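Cuaderno de taller – jornada de puertas abiertas, octubre

8:15. Llego antes que los demás para dejar arrancado el puesto de simulación. El ordenador bueno se ha quedado en Trumislow, así que tiramos con el portátil de reserva y la pantalla grande del pasillo. La primera carga tarda una eternidad, las siguientes ya van bien. Apuntar para otra vez: abrir el entorno media hora antes y no cerrarlo.

El orden acordado con Gorka era presentación corta, demo de la celda simulada y preguntas. Primer grupo a las 10:00, 19 personas, casi todas de mantenimiento y de utillaje. Los de Patwary venían en el segundo turno.

Para la demo usamos la placa de utillaje con las bridas de palanca, la misma del ensayo de septiembre. Todo en simulación: brazo, mesa, placa y pinza.
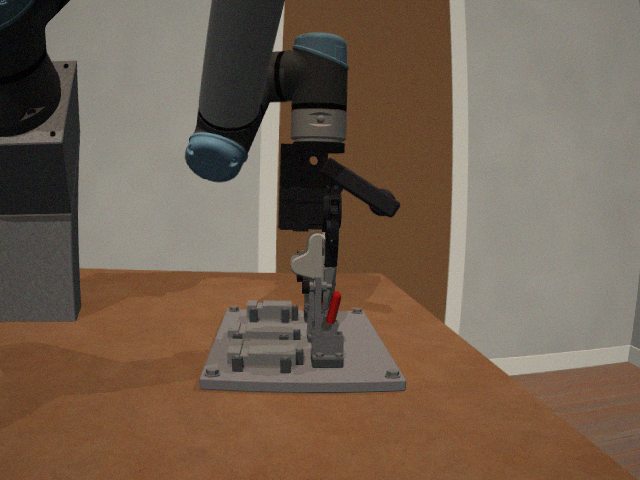 Con el primer grupo la charla se fue enseguida a la holgura entre la pinza y los mangos de las bridas. Un visitante preguntó si el modelo de contacto tiene en cuenta el par de cierre de la brida. Le dije que no como él lo entiende: hay un umbral de fuerza en la articulación y poco más. Conviene tener esto escrito en una hoja, porque en el segundo turno volvió a salir casi con las mismas palabras.

También preguntaron por qué no llevamos directamente el robot real. Respuesta larga. La corta es que la célula de Kurkgate está ocupada hasta final de mes y que en simulación podemos repetir la aproximación sin miedo a doblar un dedo. Llevamos 557 ejecuciones guardadas de esta tarea.

A las 11:30 pasamos a la vista desde la muñeca. Hay que explicar antes dónde está colocada la cámara, si no la gente se pierde con los dedos en primer plano.
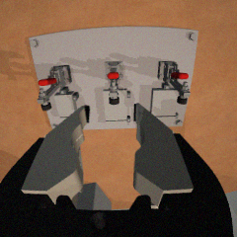
El paso de una vista a otra sigue siendo torpe. Ahora mismo hay que salir al menú, elegir cámara y volver, y en ese rato el público se pone a hablar de otra cosa. Propuesta: asignar las vistas a teclas sueltas. Es una tarde de trabajo, lo apunto para noviembre.

Segundo turno, 12:15. Más preguntas de programación y menos de mecánica. Los de Patwary querían saber cuánto se tarda en preparar una placa nueva. Con el modelo CAD limpio, un día. Con un modelo como los que nos llegan normalmente – tornillería duplicada, ejes mal puestos – bastante más. Les interesó el giro de 90 grados de la muñeca antes de bajar y lo repetimos a velocidad lenta. Quedamos en mandarles el fichero de trayectoria.

Los 30 minutos por grupo se quedan cortos. Con el segundo nos comimos el descanso entero y la ronda de preguntas acabó en el pasillo.

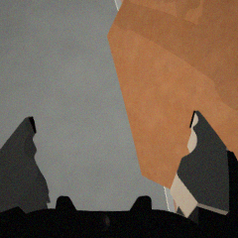
Vista de la simulación con los dedos de la pinza separados.

Pendiente:
– Enviar la trayectoria a Patwary.
– Hoja con las preguntas repetidas (par de cierre, modelo de contacto, plazos).
– Teclas para el cambio de cámara.
– Preguntar en Kurkgate por fechas libres en la célula.
– Devolver el alargador al almacén.

16:40. Recogido todo. El portátil de reserva se queda en el armario del fondo con el entorno instalado, no borrar.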